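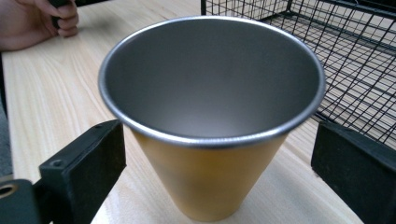 Subject: Re: [kutlow-neighbors] Car break-ins on Dobre Street, anything new?
From: Ruth Mosquera
Date: June 11, 2019

Hi everyone,

Good news on this one, so I'm answering the whole list! I went to the precinct meeting last night and the detective handling our case spent a good long time on it. They've made an arrest. He's being held on 2 counts of vehicle burglary, and she said more charges could follow once they finish going through what they found in a storage unit out past the Clatitz overpass.

On 06/10, a neighbor on the 339 block wrote:

> Does anyone know if the police ever looked at the video
> from the corner store? I gave them my case number in
> April and never heard back. They took my son's
> clarinet and a bag of tools, and the window cost me
> more than the tools did. Is it even worth calling again?

Yes, please call again! The store video is how they got the partial plate, and then somebody on our own list (you know who you are, thank you thank you) remembered seeing the same gray van by the Tradis lot two nights in a row and phoned it in. The detective said that call made the difference.

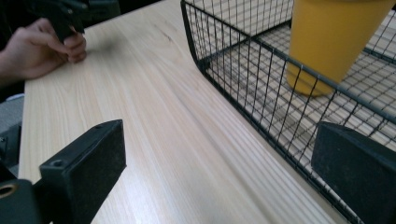 They're holding a lot of property that hasn't been claimed, and she did mention musical instruments, though she couldn't say what kind. If you filed a report, bring the case number and an ID to the front desk. If you never filed, you can still do it now, online or in person, and it will be added to the same case. A photo or a serial number helps a lot. You have 60 days to claim your things, so don't let it slide over the summer.

One more thing. The reward fund we started is at $700, and the caller has asked that it go toward lights for the alley behind Dobre. How great is that? I'd love to get the first ones up before September, when it starts getting dark early again. If you know an electrician who'd give us a fair price, write me off list.

He hasn't been convicted of anything yet, so let's keep names and guesses about his family off the list. Court dates will be posted by the clerk and I'll pass them along when I see them.

And keep locking your cars!

Ruth
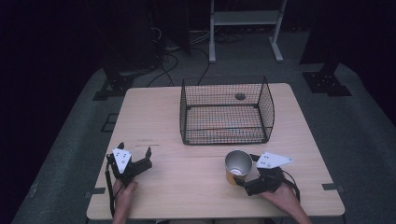 Wire basket and metal cup on the table

--
To leave kutlow-neighbors, reply with "unsubscribe" in the subject line.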